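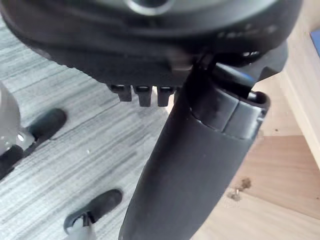
Reseo Allotment Association
Minutes of the members' meeting, October 2020
Held by video call

Present: the chair, the secretary, the site manager, the water rep and members from both the upper and lower fields. Apologies were received from the plot inspector and from the member for the orchard strip.

1. Minutes of the last meeting
The minutes of the May meeting were agreed with one correction. Under item 4, "lower gate" should read "side gate". No other matters arising that are not covered below.

2. Accounts
The balance in the main account stands at £2249. The water fund is kept separately and holds £1303. Rents are nearly all in. Reminders have gone to those who have not paid and a second letter will follow in two weeks. A member asked whether late payers could be let off the late charge this year, given that several had been unable to get to the bank. Agreed that the charge will be dropped for this year only and that the second letter should say so.

3. Water
The tanks on the upper field ran dry twice in the summer. The water rep has looked at the float valves and thinks that two of them are sticking. Nguyen-Tran Plumbing has been asked for a price to replace both and to check the stopcock by the side gate, which has been stiff since it was last turned off. The price had not arrived by the time of the meeting. Agreed that the work can go ahead without a further meeting if it can be paid for from the water fund.

The supply will be turned off for the winter once the first hard frosts are forecast. Notice will go up on the board and by email. Members were reminded to drain their own hoses and not to leave them joined to the taps. Hoses are for filling cans and butts only. There were complaints again about sprinklers left running on the lower field – the rule has not changed and the water rep will write to the plots concerned.

4. Side gate and lock
The code was changed after the summer and some members still do not have the new one. It will not be sent by email. Anyone without it should ring the secretary. The gate has dropped on its hinges and has to be lifted to close. The site manager will try packing the lower hinge before we pay for a new post.

5. Waiting list and empty plots
There are 12 names on the waiting list. Plots 3 and 17b have been given up. Plot 3 is in good order and will be offered to the next person on the list. Plot 17b is badly overgrown with bramble and couch grass. After some discussion it was agreed to split it in two, clear the front half and offer it at half rent for the first year. The back half will be covered until spring. One member felt that half plots make more work for the inspector and asked for this to be noted.

6. Manure and wood chip
The stables at Briltia Farm can deliver again before Christmas. The last load was left across the turning space and blocked it for several days. The next one is to be tipped on the hard standing only, and the site manager will be there to meet the lorry. Wood chip is free to members, but please take from the older heap first.

7. Seed and potato order
The group order will go to Cirnska Seeds as before. Forms are in the shed and should be put back in the tin once filled in. Seed potatoes will be sold by the net and not split this year, as weighing them out in the shed would mean too many people in a small space. Members who want less than a net may share with a neighbour and put both plot numbers on the form.

8. Bonfires
Fires are allowed from the start of next month, after dusk, on dry plant waste only. No carpet, plastic or painted wood. Please check heaps for hedgehogs before lighting. A neighbour on the lane has asked for warning when the wind is from the west, and the secretary has replied to say we will do what we can.

9. Any other business
The shed roof is leaking over the shelf where the shears are kept. Felt and nails to be bought, cost to come out of the main account.
A green wheelbarrow is missing from the upper field. If you have borrowed it, please return it.
The spring plant sale was left over to the next meeting.

Date of next meeting to be sent round by email.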